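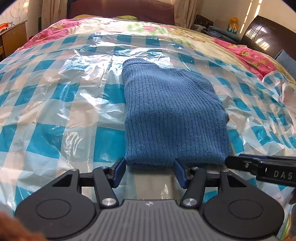
Speaker notes: "Is the event bonus worth your evening?"
Local players' meetup, upstairs room, 80 chairs. Slides are on the stick, notes are for me.

Opening

Hello, I'm Ehsan Pirzada. I've played Cirkard since the closed test, and I run a spreadsheet that my family has asked me to stop talking about at meals. Tonight you get the spreadsheet.

Ask for hands: who is playing the August Lantern Weekend? (Wait. Expect most of the room.) Who has read what the bonus does? (Wait longer.) Right.

The in-game banner says "boosted encounters, boosted rewards, all weekend". I want to go through each of those words. I'm not here to tell you to stop playing. I'll be out there myself with two battery packs. I just don't think we should plan a weekend round a banner.

Slide 2: what the notice promises

Read it out slowly. Plendavard is the featured creature. It appears more often in the wild. Lures last longer. Evolving Plendavard into Cimier during event hours teaches the special move, Hollow Chime. Trading costs are cut.

Now look at what isn't there. "More often" has no number next to it. More often than last weekend? More often than any other creature? The old notices used to give a multiplier, and then at some point they stopped. I asked support about this twice and got the same paragraph both times, with my name spelled differently.

Slide 3: what I counted

Explain method first or somebody will ask. During the last event like this one I logged every encounter on the same walk, the canal loop, both evenings. Total encounters logged: 2533. Yes, that took a while. No, I didn't do it alone — three people from the group sent me their logs as well, same loop, same hours.

Of those, the featured creature was the biggest single group by a long way, so the boost is real. I'll give them that. The rare colour version turned up 88 times. On the slide it looks like plenty. Point at the per-player column. One of our four walkers got more than half of them and another went home with two.

Say this clearly: this is one loop, four people, one event. It proves very little about the August one. If anyone quotes me online as having "cracked the rates" I'll be cross.

(If running late, skip slide 4.)

Slide 4: the weather business

There's a theory that wind doubles the rare colour. It comes from a forum post by a user called Blomqvist, who by the way also said the game would be shut down last spring. I split our logs by in-game weather. The windy hours were slightly better. They were also the hours when we were all sitting next to the three lures by the lock, catching everything without walking. I can't pull those two things apart and I don't think Blomqvist can either.

Slide 5: Hollow Chime

Here's where I expect an argument.

Everyone wants the special move. On paper it's lovely: high damage, and it lowers the other side's guard. But it charges slowly. In a raid you'll fire it maybe once before a big boss hits you back, and the ordinary move, Bell Strike, will have gone off several times by then. I ran the same raid with both sets, same team otherwise, same boss, 20 goes each. Bell Strike finished quicker in most of them. The difference was small. If you enjoy Hollow Chime, use it, the animation is great.

Player battles are different. There the guard drop matters, and people waste shields on it. If you battle in the lower league, get one Cimier with the move. One. You don't need a box of six.

Things to check before evolving, read straight off the slide:
Is it inside event hours by your local clock?
Have you got the bell item? Cimier needs it and it isn't given out in the event tasks.
Are the stats the right way round for your league? Low attack, high guard for the lower one.
Have you favourited it so you don't send it away by accident? (Story about the transfer screen. Keep it short.)

Slide 6: the paid ticket

The ticket gives a set of extra tasks, some coins' worth of items and one guaranteed meeting with Plendavard. A guaranteed meeting with the creature that's already everywhere. Pause for that.

I went through the items at shop prices. If you'd buy all of them anyway, the ticket saves you money. I'd only ever buy the incubators, and bought alone they cost less than the ticket. Your sums may come out differently — do them before you tap the button.

The one part I can't price is the hat. People like the hat.

Slide 7: what I'd do

Go out for the first two hours, when parks are busy and the lures are up. Clear your storage the night before. Save the trades for the event because the cut in cost is stated outright in the notice, and it worked properly last time. Evolve one good Cimier near the end, once you've seen everything you've caught. Leave a margin; the servers wobbled in the last half hour in spring and a few people here missed the move altogether.

After that, go home if you're bored. The same creature was back within months the last two times they called it a special return.

Questions

Likely ones:

"Do the rates change by account age?" I've seen no evidence. I've seen plenty of people who are sure.

"Does walking beat sitting?" In our logs, sitting at lures gave more encounters and walking gave more variety. Eggs obviously need walking.

"Can I have the spreadsheet?" Yes, link on the last slide. Please don't sort column F, it breaks the totals and I've never found out why.

Remind people to send logs from the August weekend, bad ones too. Two hours with no rare colours is still a log. Room has to be clear by 9.30, chairs stacked against the window side.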